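4. Setting the table for guests

This section is for the person who prepares the dining room at Lillero before the meal. Please read section 3 (Cleaning of tabletops) first. The top must be dry before you put anything on it.

4.1 What you need for one table

Paper napkins, small, folded to a square
Spoons and forks, stainless steel
Cups, plastic
One soft cloth

The napkins are in the tall cupboard, in packs of 500. Open only one pack at a time and close it again with the clip.

4.2 Order of work

1. Wipe the tabletop with the soft cloth, also along the edge.
2. Put the napkins first. Lay them flat, in one row, with the same space between them.
3. Turn each napkin so the printed side is up.
4. Bring the spoons and forks in the tray. Hold them by the handle only.
5. Bring the cups last. Do not carry more than 2 in one hand.

Note: In November we changed to the smaller napkins from Silluris. They slide easily, so do not open the window before the cutlery is in place.

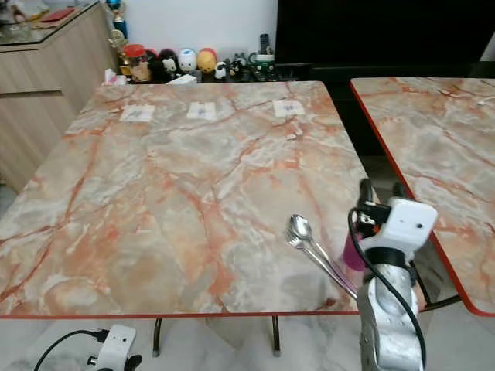

Napkins are the guide for everything else on the table, and therefore they must be straight before you continue. Stand at the long side and look along the row. On the marble-pattern top this is not so easy, for the veins go in all directions and the eye follows them. Use the far edge of the table as your line, as with the three white squares there, each with the small blue mark in the center. The spoon and the fork can wait together near you, at the lower right, until the row is good -- then you give them their place.

4.3 Placing the cutlery and cup

6. Put the fork to the left of the napkin and the spoon to the right, handles toward the guest.
7. Leave a space of 2 fingers between handle and table edge.
8. Put the cup above the spoon.

Caution: Do not push the cutlery over the tabletop. Lift it. Scratches are hard to remove, and the Vemik polish does not cover them.

4.4 Before you leave the room

Check the row one more time from the door. Be ready 10 minutes before the meal. If cups are missing, tell Ilona Tóth in the kitchen. For new napkins, write to Ivar Bakke.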